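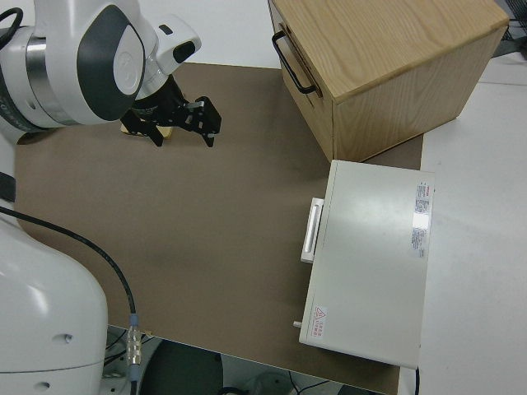

Galtura Report Desk
Annual and sustainability reporting software for mid-sized companies

If you have ever put together a sustainability report from a folder full of spreadsheets, you already know how the last few weeks go. The water figures from one plant arrive in gallons and the rest in cubic meters, the safety numbers have been updated since the draft went to the auditors, and the chief financial officer wants to know why page 40 doesn't agree with page 12. Galtura Report Desk was built by people who spent a good many winters doing exactly that, and we would like your next one to be calmer.

Report Desk keeps your financial and non-financial figures in one place. Each number is entered once, by the person who is responsible for it, and then flows into every table, chart and paragraph where it appears. Change it at the source and it changes everywhere – including the footnotes, which are so easy to forget. You can click on any figure in the draft and see who entered it, who approved it and which document stands behind it.

What comes with it

The standard edition includes a library of 1,304 ready-made indicators covering energy, water, waste, emissions, health and safety, pay, training, suppliers and governance. Most customers use only a small part of the library, so during setup we sit down with you and hide the ones you don't need. You can bring them back later or write your own.

Collection forms go out by e-mail, and site managers can fill them in without a login. Reminders are sent automatically (and politely, we made sure of that). Units are converted as the figures come in, and anything that is far away from last year's value gets flagged so that somebody can take a second look before it reaches the draft.

Auditors have their own read-only view, where they can leave questions next to the figure in question. "We used to keep a separate list of auditor queries and it was never up to date," says Imani Lyons, group controller at Brodberg. "Last December we closed the final one before lunch and I went home at four."

Editions

Standard: up to 63 reporting sites, one report language, e-mail support.
Group: unlimited sites, 6 report languages, consolidation by subsidiary, phone support.
Group with Kettani layout: everything in Group, plus print-ready pages and a web version made from your own design templates.

All editions are sold as a yearly subscription. There is no charge per user, so please do invite the whole team.

Getting started

Setup takes 3 weeks for most companies, and we can import earlier reports so you have past years to compare with. Sebastião Meireles and his team at our Trinurstead office run the training, either in person or online, and they are very patient with questions – even the ones that come up the night before the board meeting.

To arrange a demonstration, send us last year's report along with your request. We'll load a few of its pages beforehand, so you can see your own figures on the screen.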